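Fletora Storage Lending – Frequently Asked Questions

Print this page | E-mail this page

Last changed: Tue 25 July

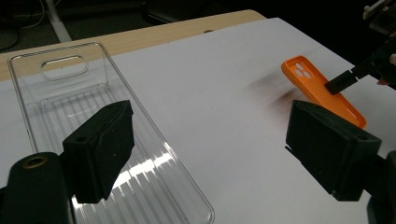 A member wrote to us in March that she had paid for two months before she understood that she could exchange her boxes as often as she wants. We are sorry for this. The rule was written only on the back of the membership card, and the print there is small. Her letter is the reason why we made this page longer.

What is Fletora?

Fletora is a lending service for household storage. You borrow trays, boxes, drawer dividers and shelf baskets, use them at home, and bring them back when you do not need them any more. We have two counters, one in Piltari and one in Rilwood. We are not a self-storage company and we cannot keep your belongings for you. We get this question almost every day by telephone.

Who can become a member?

Every person over 18 who lives in Piltari, Rilwood or the villages between them. You need to show one document with your address. A household needs only one membership, and other persons at the same address can collect and return with the same card. Students in shared flats should choose one person for the card, because this person is also responsible for the loans.

How much does it cost?

The membership is 40 euros for one year. There is no extra price per piece. We also take a deposit of 60 euros at the beginning, and you receive it back when you leave and all pieces are returned. If you leave before the end of the year, the deposit is returned but the membership is not.

How many pieces can I have at the same time?

It depends on size. Each piece has a number of points printed on its label: one point for a small tray or divider, three for a medium box, six for a large box with lid. A membership gives you 89 points. Please do not ask us why it is such a strange number. It comes from the first version of our computer system and now everybody is used to it.

How long can I keep them?

As long as your membership is valid. Only the large boxes with lids have a limit, four months, as they are often needed by people who are moving house. You can extend once, by telephone or at the counter, if there is no waiting list.

Can I exchange pieces?

Yes, as often as you want and without payment. Many people measure their drawers wrong the first time. Bring the pieces back clean and take others. You do not have to wait until the end of the month, as some members believed.

How should I measure a drawer?

Measure inside, at the bottom, and not at the front panel. Measure the height too, with the drawer closed if you can reach from below, or by putting a piece of folded card inside and closing it gently. Then take away one centimetre from each number. Old drawers are seldom straight, and a tray which fits at the front can be too wide at the back.

Can I put food in the trays?

Packed food, yes. Open food, no. We wash all pieces between loans, but they are not sold for direct contact with food and we cannot promise that they are suitable. For fridge use we have a separate group with a green label. Please ask for it at the counter.

How do I clean a plastic piece before I return it?

Lukewarm water, a little washing-up liquid and a soft cloth. Please do not use the dishwasher – clear plastic becomes cloudy and can lose its shape. The rough side of the sponge is also bad. For crumbs in narrow places a dry brush is better than water. Dry the piece with a towel before you stack it, otherwise two pieces can stick together and they are difficult to separate.

And the baskets?

Brush them dry. If there is a stain, use a damp cloth and let the basket dry in the air, away from the radiator.

Something broke. What now?

Tell us, and bring the parts if you have them. Small scratches are normal and cost nothing. For a crack or a missing lid we take the price of the piece from your deposit, but never more than half of what it cost when new. If you say nothing and we find it later, we take the full price. The list of prices hangs at both counters.

Do you have a catalogue?

There is a printed one at each counter. We have over 3000 pieces, and the catalogue shows types and sizes but does not tell you what is free today. For this you must call or come.

Can I reserve?

Yes, for up to seven days. After this time the pieces go back on the shelf and we do not send a reminder.

Do you deliver?

Not ourselves. The carrier Hrynyshyn drives between Piltari and Rilwood on weekdays and takes our parcels also to private addresses on the way. You pay the driver directly. Returns are possible in the same way, but please write your card number on the outside of the parcel. Twice we have received a parcel with no name, and in one case we still do not know from whom.

Can I give you my old boxes?

Sometimes. We accept clean pieces without cracks, if they can be stacked and we have at least four of the same kind. Please call before you come. We cannot accept cardboard, metal tins or anything that smells of smoke. There is no payment for donated pieces.

Can I buy a piece I like?

In general no. Once a year, in March, we sell the types we do not want to keep, and members may come one day earlier than the public.

I lost my card.

A new one is free the first time. Bring your document with address again. Your loans stay in the system, so you do not need to remember what you have at home.

My question is not here.

Please ask at the counter or by e-mail. We answer normally within three working days – in the holiday weeks it can take longer.

Print this page | E-mail this page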